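Two weeks of picking up fruit

I've been promising to write something about the new job since before Christmas, and as it's now February and my tea is still hot, I may as well make a start. Those of you who remember me from the bakery years will be surprised to learn that I now spend my days in a unit on the edge of Bralport, teaching a robot arm to put fruit in a pot.

Teaching is a generous word for it. The firm is called Ceninero and the project is called Stetedier (I have asked what it means and had two different answers). What we do all day is gather examples. I steer the arm through the job by hand, start to finish, and the whole thing gets saved — what the camera saw, where the arm was, how wide the fingers were open. Then I put everything back somewhere else and do it again. Once there are enough of them, the computer people feed the lot into their learning system and we find out whether it has picked up anything useful.

I did 216 in my first fortnight, which I was terribly proud of until I heard what the others had done!
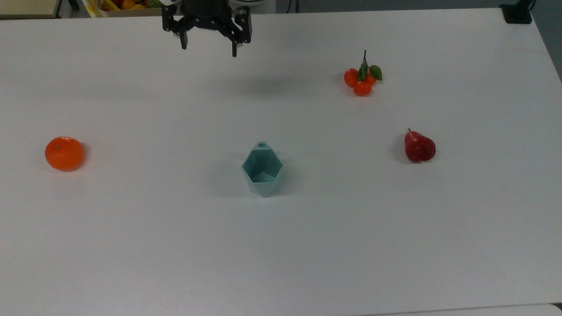

What I hadn't expected was how much of the work is in the laying out. My first morning I set things down in much the same spots every time, nice and tidy, the way I'd dress a shop counter. By lunch I'd been gently told that a robot brought up on tidy tables will only ever manage tidy tables. So now I try to be a bit careless. The pear goes near, then far, then pointing the other way. The pot moves too. You would think being careless was easy, but I find I have favourite places, and my hand goes back to them if I don't watch it. Somebody suggested rolling dice, and I did that all through Tuesday and rather enjoyed it.

Pears are harder than they look, by the way. A round fruit is much the same whichever way you come at it, but a pear has a fat end and a thin end, and if you take hold too near the neck it swings about. Little fruits on a sprig are worse again, as you have to decide whether you're going for the fruit or the stalk, and then stick with it. I have to keep reminding myself to be decisive. If I dither over the table for 7 seconds, the dithering gets saved along with everything else, and I'd hate to think of a machine out there hesitating over its pears on my account.

We do keep some of the fumbles, mind you. If I miss and then have another go and get it, that stays in, so the arm has seen how to recover. If I knock the pot over, we bin it and I go and put the kettle on.

I finish at 6 most days and walk back by way of Ojeda, the little café by the bridge, where I caught myself last week studying the fruit bowl and wondering which one I'd go for first.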